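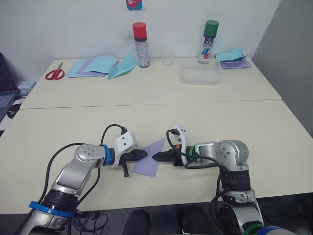
1. 겨울 투어 다녀온 이야기, 타래로 길게 풀어봅니다

어제부터 쓰다 지우다 했는데 그냥 생각나는 순서대로 적을게요. 인디 프로레슬링 단체 Jetusham의 연말 흥행을 보고 왔습니다. 12월 30일 일요일, 올해 마지막 대회였고 저한테도 올해 마지막 직관이었어요. 결과 스포일러가 잔뜩 있으니 영상 올라오면 보실 분들은 여기서 살짝 뮤트 부탁드려요!

2. 장소는 Mandbridge 체육관이었는데요, 처음 가보는 분들은 꼭 뒷문 쪽으로 가세요. 정문 앞에 줄이 길어 보여도 그건 굿즈 줄이고 입장 줄은 주차장 쪽에 따로 있거든요. 저는 그걸 모르고 굿즈 줄에서 40분을 서 있다가 얼떨결에 수건까지 사버렸습니다 (수건은 예뻐요, 후회 없음).

3. 오프닝은 태그매치. Dodmont 도장 출신 신인 둘이 베테랑 팀이랑 붙었는데, 솔직히 저는 오프닝은 몸 푸는 마음으로 보는 편이라 과자 봉지를 뜯고 있었단 말이죠. 그런데 첫 로프 반동부터 속도가 너무 좋아서 과자를 도로 가방에 넣었어요. 신인 팀이 졌지만 퇴장할 때 박수는 그쪽이 더 컸습니다.

4. 특히 둘 중 키 작은 쪽 선수, 드롭킥 높이가 정말 시원시원해요. 착지하고 바로 일어나서 관중석을 한번 쓱 보는데 그 표정이 아직은 좀 쑥스러워 보여서 더 응원하게 되더라고요. 2월 대회 카드에도 이름이 올라가면 좋겠어요.

5. 두 번째, 세 번째 경기는 무난했습니다. 세 번째는 심판이 넘어진 사이에 의자가 나오는 그 전개였고요. 저는 이런 거 열 번을 봐도 열 번 다 "뒤에! 뒤에!" 하고 소리 지르는 사람이라 옆자리 분께 좀 죄송했네요. 그런데 그분도 나중엔 같이 지르셨어요 ㅎㅎ

6. 세미 메인은 여성부 타이틀전이었어요. 챔피언이 경기 내내 왼쪽 무릎만 노리는데 그게 지루하지 않고 점점 숨이 막히는 거예요. 도전자가 다리를 절면서도 코너까지 올라가는 장면에서는 체육관이 한순간 조용해졌다가 확 터졌고요. 저는 이 경기가 그날 최고였다고 생각합니다. 메인보다도요.

7. 결과는 챔피언 방어 성공. 18분 만에 서브미션이었습니다. 도전자가 끝까지 탭을 안 하려고 링 바닥을 움켜쥐고 버티는데 뒤에서 어떤 아이가 "괜찮아, 포기해도 돼!" 하고 외쳐서 저 그때 눈물이 핑 돌았잖아요. 나이 먹으니까 별 데서 다 울어요.

8. 그리고 메인이벤트, Ivanyshyn배 결승. 60분 제한 경기라 길게 갈 줄은 알았는데 초반 그라운드 공방이 꽤 길었습니다. 이 부분은 취향이 갈릴 것 같아요. 저는 헤드락 하나 걸고 오래 실랑이하는 걸 좋아해서 즐거웠는데 뒷줄에서는 화장실 다녀오시는 분들이 제법 있었어요.

9. 후반은 말이 필요 없고요. 에이프런에서 떨어지는 장면에서 다들 벌떡 일어났고, 그 뒤로는 앉을 틈이 없었습니다. 피니시가 깔끔한 핀폴이었던 것도 좋았어요. 난입 없고 반칙 없고, 셋 세고 종 울리고, 둘이 한참 링 한가운데 누워 있다가 악수. 연말엔 이런 마무리가 딱이죠.

10. 아쉬운 점도 하나만. 음향이요. 등장곡은 쩌렁쩌렁한데 마이크 소리가 뭉개져서 우승 소감의 절반은 못 알아들었어요. 감동적인 말을 한 것 같긴 한데... 앞줄에서 들으신 분 계시면 답글로 좀 알려주세요, 진심으로 궁금해요.

11. 끝나고 선착순 100명 사인회가 있었는데 저는 수건에 받았습니다. 빨면 지워질까 봐 아직 가방에서 꺼내지도 못했어요. 직물에 받은 사인 보관해 보신 분, 액자에 넣는 게 나을까요 그냥 접어서 상자에 두는 게 나을까요?

12. 2월 대회도 같은 체육관이라고 합니다. 저는 이번엔 2층 자리로 가볼까 해요. 링 전체가 내려다보이면 태그매치 볼 때 훨씬 편할 것 같아서요. 혼자 가기 망설여지는 분들은 편하게 말 걸어주세요, 주차장 쪽 줄에 서 있을게요. 다들 새해 복 많이 받으시고 감기 조심하세요!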